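Kurnik adds wardrobe tasks to home handling set

09/03/2022

Kurnik, the firm that builds handling software for service robots, has widened its set of household recordings to cover built-in wardrobes and closets. The new part of the set, called Dovar, deals with soft goods on shelves: cushions, toys, folded clothes and hanging garments. Until now the firm's recordings had been limited to kitchen worktops and tables.

The recordings are used as examples for a learning system. An operator guides the arm by hand control through a short job, and the software stores the camera views together with the arm's joint positions and the opening of the gripper. The model is then trained to produce the same kind of movement from the camera views alone. Each job is given a one-line instruction in plain words, such as "pick up the cushion" or "put the toy on the shelf", and the instruction is kept with the recording.
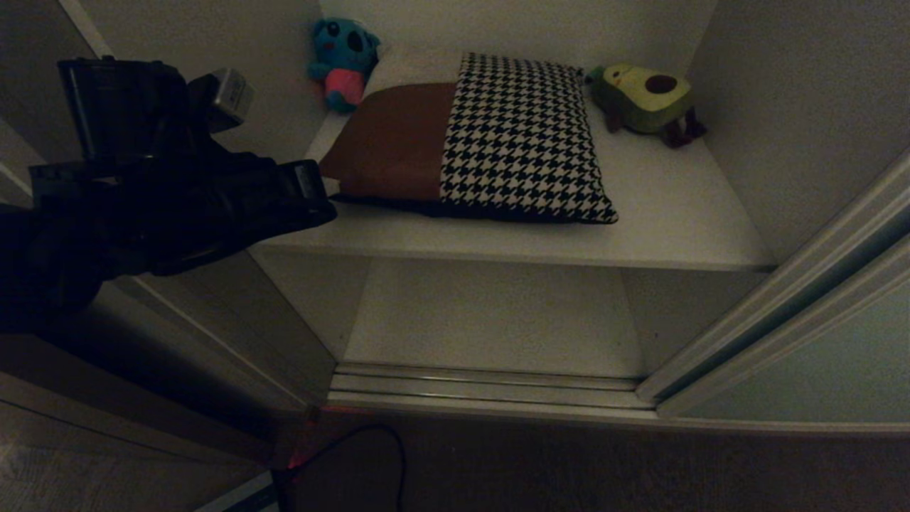

Gripper at a closet shelf with a two-panel pillow and two plush toys.

Shelves inside a closet are harder for the arm than an open table. The side walls limit the angle from which the gripper can come in, and a sliding door may leave only part of the width free. The back of the shelf is often in shadow. Kurnik says its earlier model, trained on tables only, tended to approach from straight overhead, a path that a closet with a shelf above or a low top rail does not allow.

Soft items bring a second problem. A rigid box stays the same shape when it is gripped, so a small error in the grasp point matters little. A cushion folds around the fingers and its far end drops. Cloth can slide out sideways if the jaws close on a single layer. The firm has asked operators to vary the grasp point between runs — corner, short side, long side — and to keep failed grasps in the record with a mark against them. Failed runs are left out of the first stage of training and used later, when the model is taught to judge whether it should let go and try again.

Work on Dovar began in December with 4 arms. The present plan calls for 20 different closet layouts, of which 16 have been recorded. The remaining layouts have deep shelves or hinged doors and need a longer reach, and a revised mount for the arm is being tested for them. Each layout is recorded under five lighting settings, from full room light to a single lamp placed behind the operator.

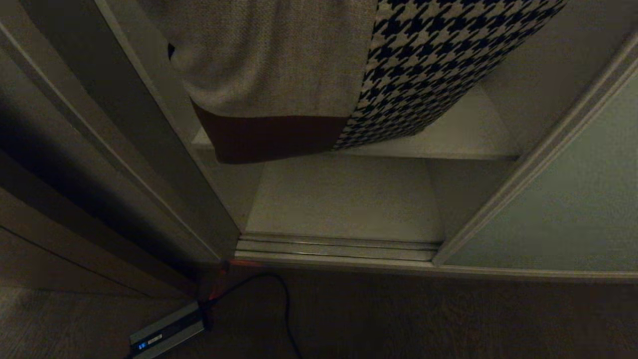
Patterned fabric is included on purpose. Strong checks and stripes can mislead the part of the software that estimates depth, which may match one repeat of the pattern to the next and place the surface too near or too far. Items made of two or more materials are also useful, as the join between them may be taken for the edge of an object. In early trials the model sometimes treated the two halves of one item as separate things and aimed for the line between them. Kurnik says the fault became less common after more items of this type were added, but it has not been removed.

Checking is done by a separate contractor, Ortner, which reviews the recordings before they enter the set. Reviewers look for dropped views, wrong instructions and runs in which the clocks of the camera and the arm have drifted apart. Runs with clock drift are sent back and repeated, while wrong instructions are corrected by hand.

The files are stored in Oseo, the firm's own format, which keeps every camera stream in step with the arm data. A reader for the format will be supplied with the set. Partners already holding a licence for the table recordings will receive Dovar under the same terms, and a version with reduced image size is planned for groups with limited storage. No release date has been given for the layouts still to be recorded.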